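Trelport Hardware Forum > Servers and Workstations > Used parts

Topic: Storing pulled server CPUs without trays

claytont
I took apart 4 old servers that came out of an office in Elberg and I'm keeping the processors to sell. They are the big square kind with the silver heat spreader and a green border. None of them came with trays. Right now they are sitting in an egg carton with a paper towel under each one. Is that fine for a few weeks or am I asking for trouble? Also wondering if I should clean off the old paste now or leave it for the buyer.

rackmouse
Get them out of the egg carton. Cardboard sheds and paper towel is lint. Plastic clamshells cost almost nothing if you buy a pack, and anti-static ones are what you want. If you have to wait on shipping, an anti-static bag each, flat in a drawer, nothing on top.

Clean the paste now. It gets harder to remove once it dries out, and buyers want to read the model name before they pay.

Clodagh Tierney
Agree on the clamshells, don't agree that paper towel will kill anything in a week. I kept a bunch that way back in February and all of them booted.

What matters more is how you pick them up. Hold the chip by two opposite edges and keep your fingers off the contacts on the back. I stand mine up on edge for a second when I check the printing, then it goes straight into the shell. 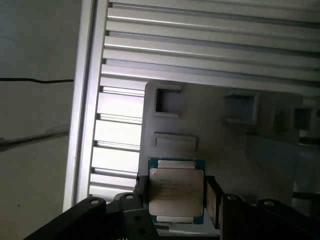

For the paste I use isopropyl alcohol and a coffee filter, wiping from the outside toward the middle so it doesn't get pushed over onto the green part. The notches at the edges of the lid collect it. A wooden toothpick gets it out, but go slow. Some of those boards have tiny parts close to the lid and they come off easier than you would think.

rackmouse
Booting is not the same as clean contacts. I had one that came up fine and then dropped a memory channel. Took me a whole evening to find a fiber on one pad.

Clodagh Tierney
Could have been in the socket before you put the CPU in. I'd blow out the socket first, every time.

rackmouse
Could have been. I still wouldn't use paper towel.

adden_parts
On the printing: don't scrub it. Alcohol is OK on most of them but I've seen the small text fade on a few when somebody went at it with a rough pad. A faded model name knocks the price down. I sold a pair for 220 that should have brought 305, and the only difference was you couldn't read the lot code on one.

Write the full model and serial on a label and stick it on the clamshell. Not on the chip. People do put it on the chip.

claytont
OK, ordered a pack of shells. They get here 11/5/22 so the chips stay in bags until then. What about the ones where the text is so small I can't make it out?

Clodagh Tierney
Tilt it under a desk lamp so the light comes across from the side – the matte finish hides the print when you look straight down at it. A cheap loupe helps. Or put it in a board that supports it and read the model off the BIOS screen.

adden_parts
Side light works. Phone on zoom works too if you rest your elbow on the bench.

claytont
Got three of them with the lamp. Last one is going back in a board tonight.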